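Sernus — Prácticas de teleoperación
Última actualización: jueves 25 de noviembre

Apuntes de la sesión 4: demostrar una tarea por control remoto

En la sesión anterior se vio la enseñanza cinestésica: el operador agarra el brazo y lo lleva con la mano por toda la trayectoria. Con dos brazos a la vez el método se vuelve incómodo, porque una persona no puede guiar bien los dos y además su cuerpo estorba a las cámaras. Por eso a partir de ahora se trabaja con mandos, primero en el simulador Devis.

Cada demostración guarda las posiciones articulares, la apertura de las pinzas y la imagen de la cabeza. El conjunto de partida, grabado en octubre, tiene 34 episodios. Se descartaron dos por pérdida de señal y quedan 32 para el entrenamiento.

Antes de grabar:

— Llevar los brazos a la postura inicial y esperar a que la lectura se estabilice.
— Comprobar que el mando izquierdo mueve el brazo izquierdo. Parece obvio, pero la asignación se pierde al reiniciar.
— Abrir las dos pinzas del todo y calibrar el cero.
— Mirar la mesa desde la vista de la cabeza y decidir con qué brazo se hará la aproximación.
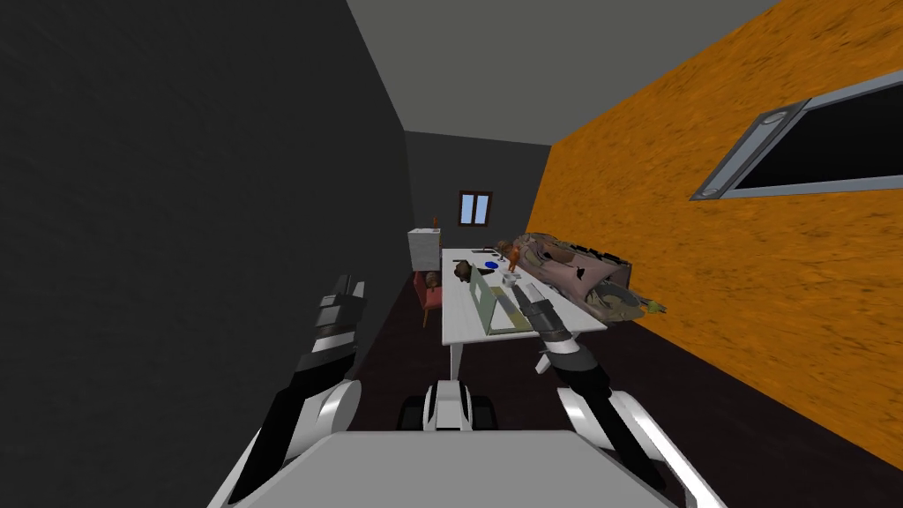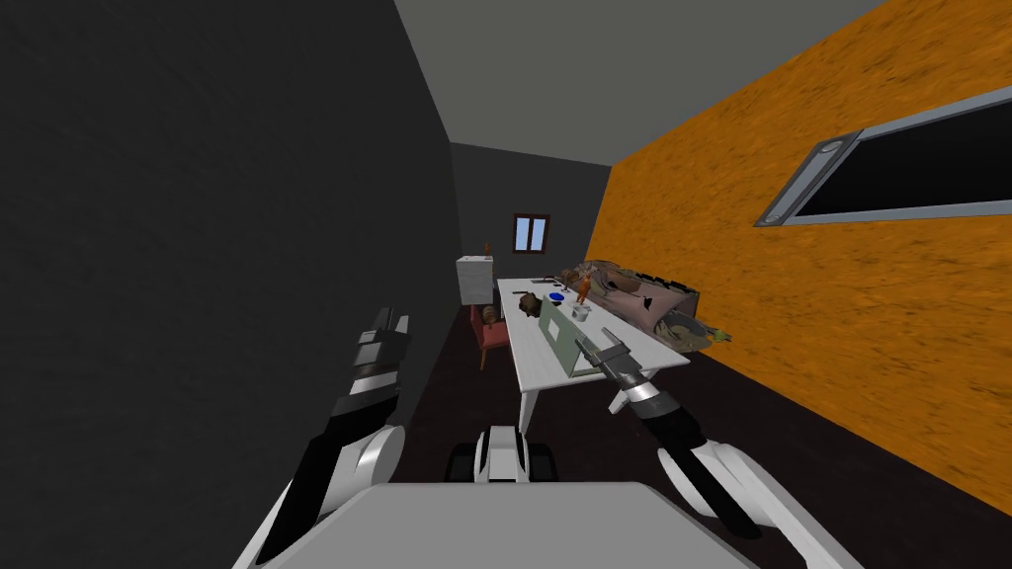 Vista del operador en el simulador: los dos brazos ante la mesa blanca, con la pared naranja a la derecha.

Durante la aproximación conviene mover un solo brazo y dejar el otro quieto, apartado del borde de la mesa. Los movimientos lentos y continuos se aprenden mejor que los rápidos con paradas. Si el operador duda a mitad de camino, la duda queda grabada y la política la imita; en ese caso se corta y se repite el episodio entero.

La profundidad se juzga mal con una sola vista. Hay que bajar la pinza por encima del objeto y corregir en vertical, sin entrar de lado a ras de la mesa.

Un episodio no puede pasar de 1.000 pasos. Los que superen ese límite se marcan como incompletos en Skoreo y no cuentan para la entrega.

Entrega: cuatro episodios válidos por pareja y media página con los fallos observados. Indicar en cada fallo el número de paso.

Contenidos relacionados
Sesión 3: enseñanza cinestésica con un brazo
Sesión 5: limpieza y etiquetado de episodios
Guía de instalación de Samir
Preguntas frecuentes sobre los mandos

Este sitio utiliza cookies propias para mantener la sesión iniciada. Aceptar — Configurar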